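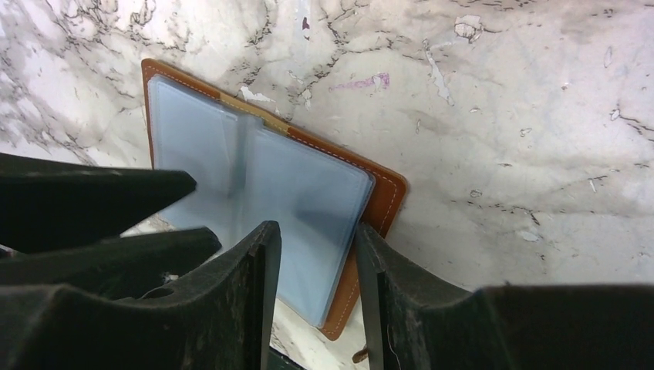

Sajib Sultana trouve que le kit Grutura se règle vite, mais que les pochettes souples demandent encore de la patience. Nous cherchons des personnes pour le vérifier à sa suite.

Preditz recrute des testeurs pour l'évaluation du kit de préhension Grutura, sur le site de Kundgate. Travail demandé : faire manipuler par le robot des cartes et un porte-cartes en cuir à pochettes plastiques, puis noter chaque essai.
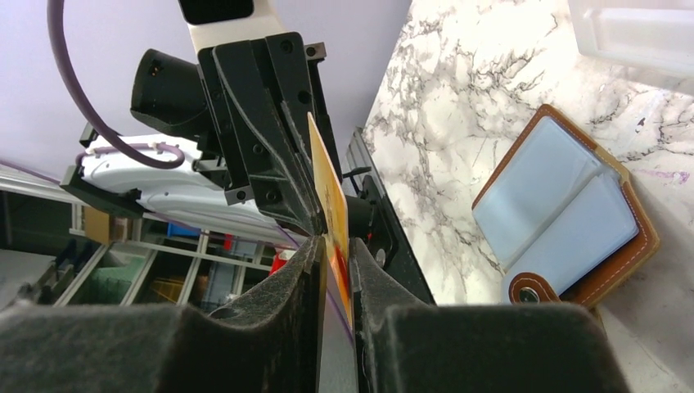 Chaque participant suit une série de 100 essais, répartie sur deux demi-journées – pauses comprises. Indemnité : 164 euros, versés en fin de série. Aucune expérience en robotique n'est exigée. Il faut être majeur et lire le français sans difficulté.

Candidature par courriel, objet « Essais Grutura », avec vos disponibilités. Réf. 3422.

Publié le 16 avril 2026

Partages : 12 – Commentaires : 1

Ce site utilise des cookies. Accepter | Refuser

© Preditz – Contact – Haut de page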